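### 3.2 Distribution of objects on the work surface

Counter use was recorded at the Starnwood and Cantero sites over the same period. Each counter was divided into three strips running parallel to the wall: a back strip, a middle strip and a front strip. An object was assigned to the strip that held the larger part of its base. Objects standing on top of other objects were assigned to the strip of the object underneath and coded separately as stacked.

The full set contains 1,982 object placements. Of the placements coded as long-term (no change of strip between consecutive visits), 80 percent fell in the back strip or at one end of the counter. The middle strip held mostly cutting boards, plates and packages in current use. The front strip was seldom occupied at either site, and the few long-term placements recorded there were small appliances too deep to fit behind the line.

Appliances behaved differently from containers. A container was usually set parallel to the wall, and its position could be described by the strip alone. Appliances were often turned toward the person working, which increased the surface they took up. For this reason the Brumum coding scheme was extended with a rotation field, filled in when the front of an appliance departed visibly from the line of the wall. Two coders applied the field independently, and disagreements were settled by the stricter reading.
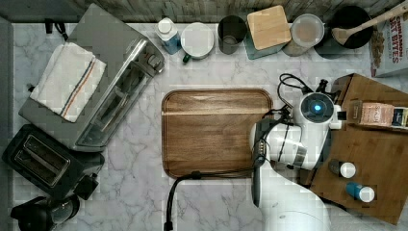
**Figure 2.** Marble counter with appliances grouped at the left, a row of storage and table items along the back, and a cutting board in the center.

End clustering was the most common arrangement of appliances, and it left the largest unbroken area for preparing food. In Figure 2 the toaster oven and the two-slot toaster are both set at an angle, so both received a positive rotation code. The folded towel over the toaster oven was coded as stacked. The back row mixes categories that the scheme treats as distinct: a mug and a drinking glass (table use), a teal canister with a bamboo lid (storage), and a pot with a wooden spoon resting in it (cooking). The spoon was coded as contained, a value reserved for utensils placed inside a vessel.

Mixed rows of this type raise a problem for the Drodetti index, which assumes that neighboring objects share a function. The index was therefore computed in 2 versions, with and without table items. The difference between them is reported by site in Section 4.1.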